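Undura: Work with us in produce packing
July | By Helju Toom
Print | E-mail this page

Undura packs fruit and vegetables for shops and kitchens. In our packing hall work 59 people. Until last year all sorting was made by hand, and the same person could turn and place small fruit for a whole shift. Many of them had pain in the wrists, and some left us for this reason.

Now we are moving a part of this work to grippers. It changes the jobs in the hall, and we want to hire for the new jobs openly, with the same information for people inside and outside of the company.

We are looking for 4 handling operators

Your work will be divided in two parts. In the first part of the shift you guide a hand-held gripper and show how a piece of fruit should be taken, lifted and put down. In the second part you work on the line, check the fruit and correct what the machine does wrong. A tomato, a mandarin and a long vegetable need different grips, and we need people who have patience for such differences.
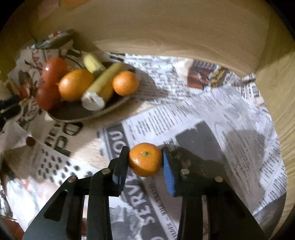 What we ask from you

- Calm hands and good attention. Experience with robots is not needed.
- Some months of work with food, in a kitchen, shop, farm or packing hall.
- You can write a short note in English after each session, for example "pressed too hard on the left side."
- You can stand for two hours before a break.

What we offer

- A permanent contract after a trial time of 13 weeks.
- Starting pay of 2,216 per month before tax, with extra pay for evening shifts.
- Paid training. It is led by Laur, our line supervisor, who sorted citrus by hand before.
- Change of task every two hours, so that you don't repeat one movement all day.

What changes for the present staff

We have been asked this many times, so I answer it also in this advertisement. The hand sorting tables will become fewer. Persons who work there now can apply for these places first, and those who don't want to use the gripper can move to quality check or to loading with the same pay. The agreement with the staff representatives is for two years. What comes after it, I can't promise today.

How to apply

Send a short letter and your work history to the Undura personnel office before the end of July. Please write which shift suits you. The morning shift starts at 6:00 and the evening shift at 14:30. We invite suitable applicants for a trial hour in the hall, which is paid.

Questions about the work can be asked from me at the personnel office, between 9:00 and 12:00.

Helju Toom
Personnel, Undura

Related
Evening loader, cold store
Quality checker, part time
New shift plan for the packing hall
Onside: our training room is open again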